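I've had the Dimonard seat cushion in my cab since November, so it's time to say something useful about it. I drive dry van, mostly the Flasum lane, and my lower back had been complaining since summer. A guy on the dock at Tretik had one strapped to his seat and let me sit on it while they hunted for my paperwork — I ordered mine that same night.

First impressions? Stiff! I almost sent it back after the first Friday. It's a gel layer over a firm foam base, and for the first 500 miles or so it felt like sitting on a phone book. Then it loosened up, and by the end of my next long run (1,770 miles, out and back) I'd quit squirming every time I hit an expansion joint. 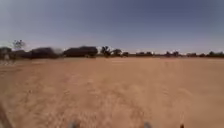 **Words by Fernandes**
*Regional driver and gear reviewer*

The strap is the weak spot. It's a single band with a plastic buckle, and on my air ride seat the whole thing creeps forward until I'm tugging it back at every fuel stop. I ended up putting a square of rubber shelf liner underneath, and now it stays put. For 60 bucks I shouldn't have to, but okay.

The cover zips off and washes fine (cold water, hang it over the wheel overnight). Coffee came out. Chili did not. It also adds some height, so plan on resetting your seat and mirrors before you roll, and if you're tall, try one first.

After a 14-hour day I still get out stiff, just less stiff than before. I'd buy it again, and I'd buy the shelf liner at the same time.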